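Pudley's shared kitchen opens its doors again, and I got a first look

20/08/2020, by Benedita Peixoto

I've been nagging the Hartono Hall people since January about when we'd get our community kitchen back, so you can imagine how fast I got on my bike when Dimas Wibisono called to say the county had signed off! Starting this week, anyone with a Pudley address can book it for a two-hour slot, and the first 10 slots are already gone (I have one of them, sorry).

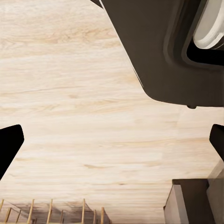

The booking rules are a little different from what we had before. You sign up by phone, you pay $10 when you pick up the key, and only one household can be in there at a time. Dimas told me he'd love to bring back the big Saturday-style cook-ups with everybody elbow to elbow, but that's going to have to wait, and I think most of us get why.

Money was the other holdup. The hall needed a new water heater, and Roya Parsa, who taught the bread class for years, got 200 neighbors to chip in. She also sold jars of her quince jam out of her garage, 300 of them, and I'm ashamed to say how many of those are in my pantry. 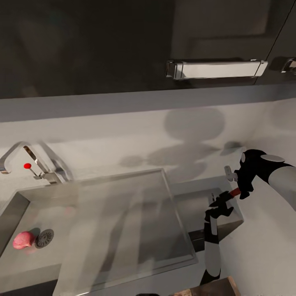 Roya's class is coming back too, only smaller. It'll be her plus one household, with the recipe sent out ahead of time so you can do your shopping. She's starting with flatbreads, then moving on to the braided loaf that beat me last time. I'm a messy baker, and with glossy, dark cabinet doors and chrome handles like those, I'll be bringing my own cloth for the floury fingerprints. You'll want to bring your own apron and towels as well.

Not everyone is thrilled. Géza Antal, who lives across the street, would like evening slots to end earlier on account of the parking, and he's got a point, it does get tight out there. The hall says it will look at the hours again once people have been using the place for a while.
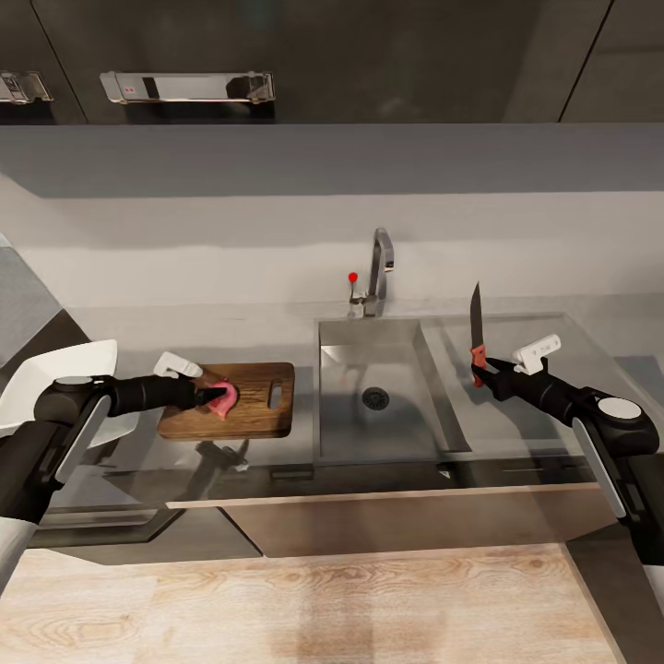
If you want in, call the hall office at extension 1442 and ask for Brayden Ross. He's keeping a waiting list for canceled slots, and he says mornings are your best bet. People over in Flalterham can book as well, but they'll have to wait until next month.

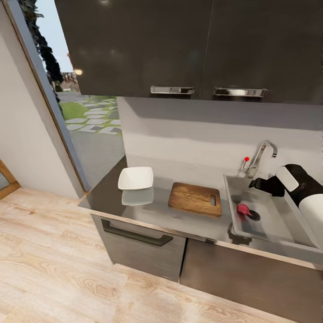
Cutting board by the sink, with a small square bowl on the counter.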